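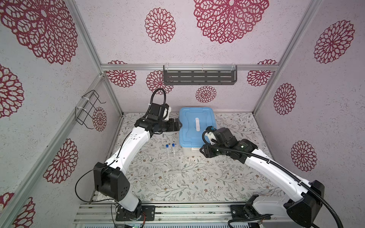
Figure 4. The Multerberg cell during the tube storage task. The left gripper reaches towards the lid of the container; the tubes stand in the clear rack in front of it.

5.3 Failures in the tube storage task

The storage task was the only one of our tasks in which the cell had to be stopped by hand. The left arm opens the container and keeps the lid out of the way, the right arm lifts the tubes from the rack and puts them inside, and the left arm then closes the lid. We ran 50 trials in the Multerberg cell (Figure 4) with the Gotarell controller, using the same weights as in Section 5.2. Of these, 12 ended in failure. All failed trials were reviewed from the fixed camera and the joint logs by two of the authors, who worked separately and then compared notes. They disagreed on one trial, which was settled after a second look at the motor currents.

Rack contact. The largest group, with seven trials, began with the right gripper touching the tube rack on its way down. The rack is transparent and rectangular, and it stands on a mat printed with fine vines, leaves and small brown flowers. In the fixed camera view it is hard to tell from the print. The tubes are clear as well, but their dark blue caps stand out, and the controller found the caps in every trial we reviewed. It placed the gripper well in the horizontal plane and then went too low, so that a jaw tip met the upper edge of the rack. In the milder cases the rack slid a short way and the grasp was completed off centre. In the worse ones the rack tipped and a tube fell on to the mat. The controller has no behaviour for a tube lying on its side. It went on closing the jaws at the place where the cap had been, and the trial was stopped by the operator.

We had expected the patterned surroundings to cause trouble with the container, as the walls of the box are translucent. They did not. The sky-blue lid gave a steady target, and the approach of the left arm varied little from one trial to the next.

Cable snags. In two trials a cable at the wrist caught on something during a move. The left arm carries a coiled cable that loops over the top of the wrist, and the right arm has a corrugated conduit that follows the link and also loops over the wrist. Neither loop is part of the collision model, which covers the links, the joint housings and the jaws. In the first case the left loop caught against the right wrist as the arms passed each other in front of the container. Both arms kept pulling for a little over a second before the current limit tripped. In the second, the right conduit drew tight when the shoulder turned outwards, and the wrist stopped short of the commanded angle. The controller read this as a contact with the box and pushed harder.

The first of these is the case we regard as a safety matter. The current limit had been set for free motion plus the weight of a tube, with a wide margin added after false stops in early testing. That margin was too generous. Nothing was damaged apart from the cable sleeve, but the operator had one hand on the door of the control cabinet and was not at the stop button — the cell relied on the limit alone. The written procedure allowed this. It has been changed, and the operator now stays at the button whenever both arms are powered.

Lid not seated. The remaining failures were of the lid. The left arm pressed near the middle of the lid and withdrew, leaving one edge raised. The controller marked these trials as successes, and they were found only in the review. The results in Table 3 use the corrected labels.

Changes made. The collision model now includes a swept volume around each wrist loop, which costs some reach near the back wall. The lowest permitted height of the right gripper above the mat was raised, and the current limit was brought down by a third. We also tried strips of matt tape along the upper edge of the rack. These made the rack easy to find but would not be allowed in the laboratory at Sorthorpe, where the racks go through a washer, and we have left them out of the results. A depth camera was considered and set aside, as clear plastic gave poor returns on the sensor we had to hand.

The lid check is still open. A closing force profile separates seated from unseated lids in the logs we have, but the threshold was chosen after seeing the failures and has not been tested on new trials.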